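# Packing and tidying assistants, Trevor workspace

October 2021

Nanis is looking for two part-time assistants to pack, sort and put away household goods in our ground-floor workspace at Trevor. The work is light but it repeats a lot. It would suit someone who likes leaving a table in better order than they found it and doesn't mind doing the same table again after lunch.

## What we do

We put together boxed sets of household items for people moving into a first apartment. The goods come in mixed, in bags and boxes from several suppliers, and have to be opened, checked, sorted and packed again by room. Kitchen sets are the largest and the slowest to do. Bathroom and bedroom sets go faster. Whatever doesn't make it into a set goes back on the shelves with a label on it.

The last time we advertised was in May, and the job has changed a little since then. There is less lifting and more sorting. The Otaritz deliveries now go straight to the storage unit, so assistants no longer unload the van.

## The job

On a normal shift you will:

- collect the day's packing lists from the desk
- open incoming bags and boxes and check the contents against the list
- wrap breakable items
- pack each set in the order given on its card, heavy things first
- fold and keep any bags and wrapping that can be used again
- write down anything missing, cracked or dirty
- clear and wipe the tables, and sweep if it's your turn

Soft goods such as towels and pillowcases are refolded to fit the box. There is a way we like this done and you will be shown it in your first week. Speed comes later. We would much prefer a new person to pack slowly and get the card right.

You will also be asked to help with the returns shelf. Sets sometimes come back incomplete, and somebody has to go through them piece by piece and decide what can be used. Finlay Swanson has been doing most of this alone and would like to share it.

## Hours and pay

Each post is for 13 hours a week over three shifts. Morning and afternoon shifts are both open, and you can tell us which you'd like, but we can't promise that both people will get the same choice. There is no weekend work.

Pay is $800 a month before tax, paid by direct deposit on the last working day. The first month is a trial for both sides. After that the post runs for 9 months, with a good chance of being extended if the orders hold up.

Lunch is not provided. There is a fridge, a kettle and a microwave that takes its time. Parking is on the street and gets difficult after ten, so people on the late morning start usually come by bus.

## Who we'd like to hear from

You don't need to have done this kind of work before. You do need to be able to:

- stand for part of the shift (many tasks can be done sitting down)
- lift a packed box of up to 40 pounds, with a cart available
- read a printed list and follow it
- write a short, clear note when something is wrong
- share a table with other people

Experience in a stockroom, a thrift store, a kitchen or a house full of children would all be useful – please mention it, even if it was unpaid.

We use a stock program called Skedar to record what goes in and out. It is simple and Balakrishnan Unnithan will teach it to you on your first or second day. If you can use a phone you can use Skedar. Gloves and aprons are supplied. Please wear closed shoes, and bring a sweater in the colder months, as the heating is slow to reach the far end.

The workspace can be loud when deliveries come in. If noise is a problem for you, let us know and we will talk about which shifts are quieter. The entrance has no steps. Seats and tables can be set at different heights, so tell us what you need.

## How to apply

Send a short letter or email to Eluned Landeg, who runs the workspace. One page is plenty. Tell us what work you've done, paid or not, which shifts you could do, and when you could start. Please give the name of one person we can call who isn't related to you. A résumé is welcome but not required.

If you'd sooner apply in person, come to the front desk during a morning shift and ask for Réjean Gosselin. He has paper forms and can answer questions about the hours. Questions about pay should go to Eluned.

Everyone we'd like to meet will be asked in for an hour. You'll talk with Eluned and Alun Price for part of that time, and then pack one practice set with Alun next to you. You won't be timed. You can ask anything you like while you do it, and you can stop for water. We pay bus fare for the visit, so keep your ticket.

We will reply to everyone who writes, including people we can't take on this time. If you applied in May you are welcome to apply again, and there is no need to repeat anything you sent then – just say that you'd like us to look at it.
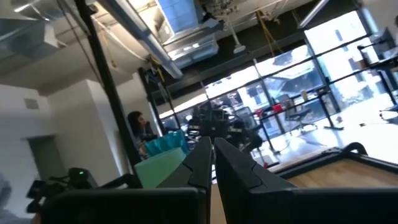 Letters can also be left at the front desk in a sealed envelope with Eluned's name on it.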